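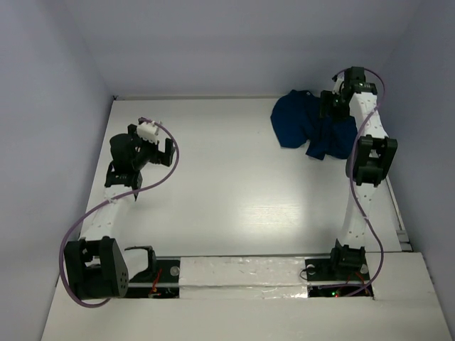
Sistent two-arm tabletop kit, cloth handling check, right arm at the cloth.

Sistent Two-Arm Kit: Acceptance Checklist with Comments
Site: Balbridge workshop
Date: 09/11/2025
Supplier: Lokusport
Kit price as quoted: 1670

1. Base mounts tight, both sides: OK
I gave each base a good firm wiggle with the power off and was pleased to find no play at all. Please do the same whenever the kit has been moved, even if it has only gone from one bench to the next.

2. Cables free through full reach: OK, with a note
The purple cables make generous loops, and I would much sooner have too much slack than too little. Still, run each arm slowly out to its limits and keep an eye on the loop all the way there and back. I'd like Lokusport to offer a couple of clips in the box.

3. Front openings and wiring: OK
Keep fingers, sleeves and loose cloth well clear of the two openings in the front panel while the power is on. The red wires run down inside and I would hate for anyone to snag one.

4. Stop switch: OK
Tried 9 times, stopped 9 times. Lovely.

5. Gripper fingers, wear and alignment: OK, recheck after 500 cycles 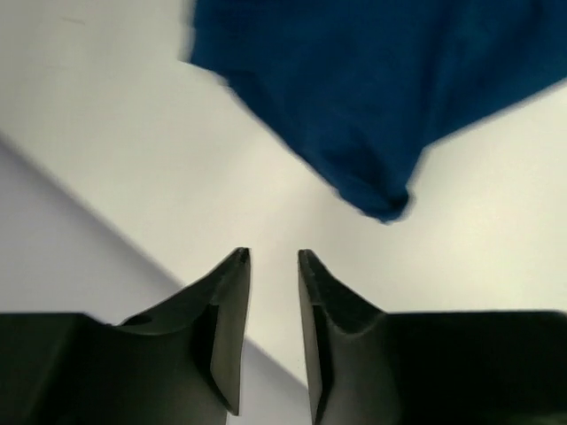 Finger alignment matters more to me than almost anything else on this sheet, as our work is nearly all soft goods and a poor pair of fingers will pinch one layer and miss the next. Look at the tips with the gripper open, then close it slowly on nothing and look again. With the two black tips standing apart like this, short of the blue cloth, it's easy to compare their heights, and I found them very nearly level. Do run a fingertip along the inner faces too (power off, please!) and feel for burrs.

6. Work surface clean: OK
Wipe down before every session. The white top shows lint nicely, bless it.

7. Warm-up: NOT DONE
The manual asks for 20 minutes and we ran short of time. To be done before sign-off.

8. Spare parts: OPEN
Waiting to hear from Lokusport about spare fingers. The Ayaaba branch would like a set as well, so please order both together.

Result: accepted for trial use, items 7 and 8 to be closed.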